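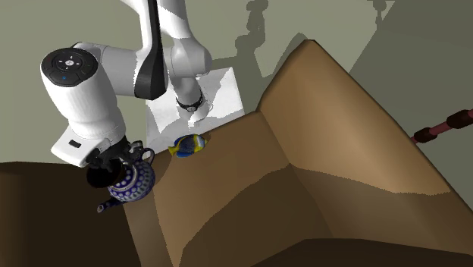 Computer rendering of a white robotic arm.

The Permanent Home Test: Notes on a Residence File

Posted 21 September 2022 by Mared Ifans

In July I was asked to give a written opinion on the tax residence of an individual who had lived in two countries for most of the preceding three years. The client has agreed that I may discuss the legal questions here, provided that the countries and the family are not identified. I will therefore refer to the two places of residence as Tillavholm and Butlow, and to the client as Parry.

Parry kept a house in Tillavholm, where he had worked for 11 years, and rented an apartment in Butlow after taking up a post with Grasia, a distribution company. Each country treated him as resident under its own domestic law. The treaty between them follows the usual order of tests: permanent home, center of vital interests, habitual abode, nationality, and finally agreement between the two tax authorities. The tests are applied in sequence. A later test is reached only if the earlier one does not settle the matter.

Many advisers pass over the first test quickly. They assume that a person with two addresses has two permanent homes and proceed directly to family and economic ties. In my view the first test deserves more attention than it receives.

A permanent home need not be owned. A rented apartment may qualify, as may a furnished room, so long as it has been arranged and retained for lasting use and is available to the person at all times. The word that causes the difficulty is "available." A house that belongs to the taxpayer but has been let to an unrelated tenant is not ordinarily available to him, whatever the land register says.

Parry had let the Tillavholm house in the second of the three years. The lease ran to 8 pages and contained a clause allowing him to use one upstairs room on written notice. The authority in Tillavholm relied on this clause and argued that a home remained at his disposal. We took the position that a right to occupy a single room, on notice and subject to the tenant's reasonable objection, falls short of continuous availability. The correspondence with the tenant was helpful on this point. It showed that the right had been invoked once, and that the tenant had asked him to choose other dates.

The first year was harder. The house had not yet been let, and his furniture was still in it. Parry believed that his intention to leave should be decisive. I advised him that it would not be. Intention is relevant to whether a dwelling is kept for lasting use, but it must be shown by conduct, and an owner who leaves a furnished house standing ready for his return will find it difficult to argue that he gave it up. For that year we accepted that there were two permanent homes and moved to the second test.

The center of vital interests calls for an examination of personal and economic relations as a whole. His spouse had remained in Tillavholm until the end of the school year. His salary, his pension contributions and his principal bank account were in Butlow. I do not think there is a general rule that family outweighs employment, although I have seen it stated as one. The opinion concluded that the first year favored Tillavholm and that the two later years favored Butlow. Parry was not pleased with the first half of that conclusion, but he has filed on that basis.

A few remarks on evidence may be of use to readers who handle similar files.

The bundle I received contained 600 items, a great many of them restaurant receipts. Receipts of that kind establish presence on a given day and little else. They go mainly to habitual abode, a test we did not need to reach. Utility statements, the lease, the removal company's inventory and the home insurance policies carried much more weight. The insurance policies were particularly instructive, as the Tillavholm policy had been changed from owner-occupied to rented on the day the lease began.

Certificates of residence should be requested early. The certificate from Butlow was issued for the calendar year, while the Tillavholm authority works to a different tax year, and a second certificate had to be obtained to cover the gap. Form 2121 in our internal checklist has been amended to ask for both periods at the outset.

I have left aside the question of split-year treatment under domestic law. It raised separate issues concerning a bonus paid by Grasia after the move, and I intend to address those in another post once the assessment for that year has been issued.

Comments on the general questions are welcome. I am unable to give advice on individual circumstances through this page.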